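I got to the café in Pekdale twenty minutes early because I was nervous, and she was already there with a teapot and half a toasted teacake. So much for my plan to look organised!

She has run the Onden night bus for six years. If you've never caught it, it leaves the hospital at 11.40pm, goes the long way round by the reservoir and drops the last person home before one. I used it all through my twenties and I don't think I ever said more to a driver than "cheers".

"Most people don't," she told me, quite cheerfully. "You get a nod. You get to know the nods."

I wanted to know how she ended up on nights. She'd been in the office at Castellanos, the old coach firm, doing the rotas, and the night run was the one she could never fill. One week in May she put her own name down to plug the gap (she'd had the licence for years and hardly used it) and she simply carried on.

"I thought I'd hate it. I like my bed. But the roads are empty and the heater works, and you see owls. I've seen more owls than anyone I know."

Who gets on at that hour? Nurses and cleaners, mainly, she said, and students who've missed the last train. There's a man with a cello on Sundays. She waits for him if he's late, which she probably shouldn't have told me.
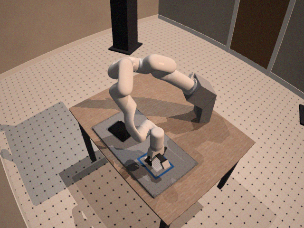
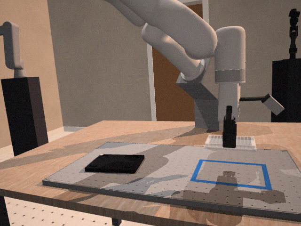
We got on to money, because you can't talk about buses round here without it. The route was nearly cut last winter. A petition went round with 437 names on it, and she's still got a copy folded up in her glovebox at home.

"I was embarrassed, if I'm truthful. I didn't know where to look. People were signing it on the bus, leaning on the back of my seat."

It was saved, for now, when Drasus took over the contract and put the fare up by 40p. She got some grumbles for that, as though she'd set the price herself. One passenger paid the extra in coppers every night for a fortnight and then gave up, and they get on very well these days.

I asked what she does when she gets in. I'd pictured her going straight to sleep, but no, she has a bowl of cereal and does a jigsaw until three. Her mum, who is 88, rings at nine sharp to ask whether she's up yet. "And I say yes, Mum, I am now."

Would she go back to days? She thought about that for a long time and ate the rest of the teacake.

"They've offered. Twice. I'd miss the quiet bit after the reservoir, when there's only one or two left on and they've stopped looking at their phones. I'd miss that a lot."

She wouldn't let me pay for the tea, and she had a shift to get ready for, so I walked her as far as the depot gate.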